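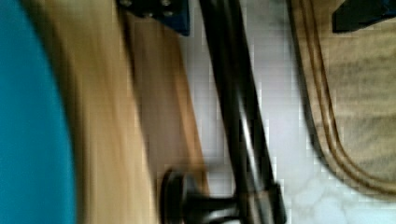 31 January 2019

End-grain and edge-grain boards, oil finish, batch 2

Carrying on from the December pages. Batch 1 was mostly wasted on bad sanding, so for this one I went back to the start and prepped everything the same way before any oil went on. Same Dasotholm maple as before for the edge-grain pieces. The end-grain block is glued up from the offcuts, with Rana glue throughout. Walnut strip left out this time. It looked good but it took oil at a different rate from the maple and made the weights hard to read.

Three things to settle in this batch:

Whether a warm first coat goes deeper than a cold one.
How long to leave the oil before wiping back.
Whether the wax coat does anything besides making the board feel nice on day one.

Weights

Big end-grain block, bare, after a week on the rack by the window: 3447 g. After three coats, wiped and left overnight each time: 3494 g. So it holds 47 g of oil. That is less than I would have guessed from how fast the first coat disappeared. The first coat took most of it. I did not write down the weight after coat one, which was stupid, and after coat two I have a number in pencil that got rubbed out when I set the oil can on it.

For next time, weigh after every coat and write it straight in the book. The Bretitz scale drifts if it gets moved, so zero it, put the steel block on, check, then weigh. It read heavy the morning the heater was blowing across the bench. Moved it to the far end and it settled down.

Edge-grain boards took much less, as expected. The long one took hardly anything on the top face after coat two. The ends kept drinking. I stood it on end in the tray for the second coat and then flipped it for the third, and there are still pale patches on one end near the corner. Might be glue squeeze-out that I sanded over without getting it all off. Glue under oil always looks like a fingerprint, a light smudge that will not darken whatever you do. Scrape, re-wet, look again in raking light before the next one goes anywhere near oil.

Sanding

Changed the order. Old way was to go through the grits, wet the board, let it dry, knock the fuzz off with the finest paper. New way is to wet it one step earlier, dry, then do the last grit, then wet again and only wipe with a worn scrap. More waiting but the surface stays down. After a rinse under the tap the new-way board still feels flat. The old-way board from batch 1 went rough all over after its first wash and I had to take it back.

End grain is its own job. The random orbit leaves swirls that you cannot see until the oil is on, and then you can see nothing else. I went back to a block by hand for the last step, with the light low on the bench from the window side. Took most of an afternoon. There is one swirl left near the juice groove and it can stay.

Do not go finer than we did. The piece I polished up out of curiosity took oil slowly and unevenly, and it felt slippery under a wet knife hand.
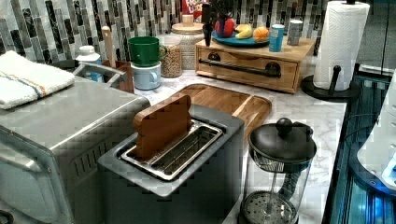 Oil

Used the Husine board oil from the new can, 100 ml poured out into a jar for the block so I could keep track of it. Left over in the jar when done: a thin layer on the bottom, not measured. Some of it went into the rag as well, so the jar is no use for working out uptake. The scale is the only thing to trust.

Warm coat: set the jar in a pan of hot tap water until the glass was warm through. It runs thinner and spreads faster, that much is plain. Whether it goes deeper I still can't say. I cut one warm piece and one cold piece across the middle and the dark band looked the same to me on both. Maybe a hair wider on the warm one at the end grain. Would need a dye in the oil to see properly. Beet juice does not mix with it, tried that already.

Wiping back: the pieces wiped after a short soak and the pieces left until evening ended up the same color. The ones left overnight without wiping got a tacky skin in the low spots and had to be rubbed out with fresh oil and a coarse cloth. No gain at all from leaving it that long. Going forward, flood it, keep it wet while I do something else at the bench, add more where it goes dull, wipe hard, leave till the next day.

Rags flat on the line outside or in the water bucket. The Husine can says it is a non-drying oil but I am not going to have two habits for rags in one shop.

Wax

Melted the beeswax into oil in the small pot, same ratio as the old label on the jar. It set too hard. Needed a knife to get it out and it dragged on the cloth. Remelted with more oil and now it scoops with a finger. Should write the new ratio on the jar when I have weighed it. For now it is labeled SOFT.

Water drops on the waxed board stand up and roll. On the oiled-only board they spread a bit and leave a ring that goes away when dry. After a handful of washes with soap I could not tell the two apart. So the wax helps for handing a board over and for the first few days. I will keep doing it on finished boards and skip it on anything that is going back in for more tests.

Use in the kitchen

A board that sits flat on the bench can still rock on a stone counter. Bench top has some give to it and hides a twist. I now check on the granite offcut with a feeler before any feet go on. The long edge-grain board had a slight rock corner to corner. Planed two corners of the underside, checked again, fine.

Storing on edge is better than flat for anything that gets washed daily. Flat on stone the underside can't dry and the board cups upward at the edges within a couple of days. If it has to live flat, feet, or turn it over every night. I have told people this many times and will print it on the card.

Fruit and plates left standing on the wood: no harm from the plate itself, but a damp plate foot will leave a ring in a board that is short on oil. Citrus juice lightens the surface a little if it dries there. It comes back with oil. Tomato stains more than I expected on bare maple, hardly at all on the oiled piece.
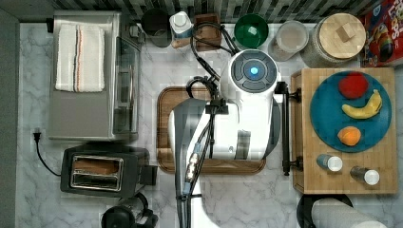 Teal plate on the butcher-block board, marble counter.

Light woods show all this more than dark ones. A brown board hides stains and also hides the point where it wants oiling, so people let it go too long. With maple you can see the dry look come on, chalky and a bit gray along the grain. That is one reason I would stay with maple for anyone who is going to be careless with it, even though they usually ask for something darker.

Knife marks: end grain closes up again, edge grain does not. Ran the bread knife across both to see. Edge grain had a line I could catch a nail in. On the block I could find the place only by the dust.

Glue lines

Rana glue held in all the joints so far. One open hairline on the block at the outer row, short side. I think it was clamped dry, not a wood problem. The two rows were spread last and the glue had started to skin by the time I got the bars on. Next glue-up in two halves, join the halves the day after. That means flattening a face twice, but I would sooner do that than rush again.

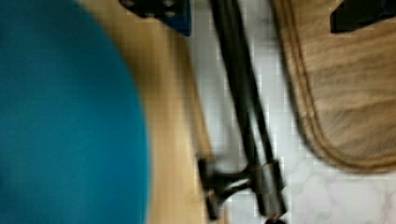
The hairline has not moved after the wash tests, so I will leave it and keep an eye on it. If it opens I will rip the row off and put a new one on. Marked it underneath in pencil with an arrow, before the oil, so the mark is there for good now.

Bars: two of the long clamps have bent pads and leave a dent in the maple even through a caul. Take the pads off and flatten them or throw them out.

Still to do

Weigh the block again in a month, same spot, scale checked first. I want to know how much of the 47 g stays in once it is being washed.
Order more Dasotholm maple, thicker stock if they have it, ends sealed. The last lot had checks running in from both ends and I lost a good part of two planks.
Work out the soft wax ratio and label the jar properly.
Redo the warm and cold cut with something that will show in the oil.
Card text: oil when it looks pale, dry on edge, no dishwasher.
New blade for the bandsaw, it is wandering to the left on anything thick.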